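Musitz Prisoner Support Group
Minutes, 2/23/25

Start delayed, waiting on the key. Last minutes agreed, one change - the October vigil was outside the court, not the town hall.

1. Detention cases
The Owino appeal has been put back again, no new date given. Lawyer wants the medical report before then, family still trying to get a copy from the prison. Agreed we write to the prison governor directly and copy in the ombudsman. Letter to go out within 30 days, sooner if the translation is ready.

Three people from the Flundonik strike still held without charge. Two have had visits. The third has been moved and the family were not told where. Long talk about wether to go public now or wait. Agreed to wait until the lawyer has spoken to them.

2. Petition
Stands at 1,161 names. Paper sheets from the market not added yet. Some have no postcode and can't be used.

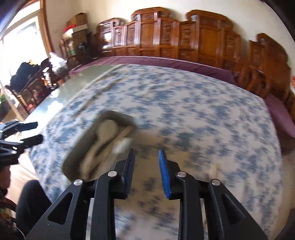

Still short of what the MP's office asked for. One more push at the college and the bus station, then hand it in whatever the total. Online page needs the wording fixed, it says "sentenced" where it should say "charged". To be done tonight.

3. Drarkonent hearing
Court will let in observers but must have names in advance. Two places for us. Travel fund will cover the train, not the hotel. Asked if we could share a room with the press freedom people - will ask.

4. Money
Leaflets came to 60, paid. Stamps still owed. No decision on the new banner, left to next time.

5. Any other business
Letter writing evening went well, more cards needed. Please don't put home adresses on the cards. Complaint about late emails - noted. Somebody left a grey scarf last time, it's on the hook by the door.

Next meeting same place, date to follow once the hearing is confirmed.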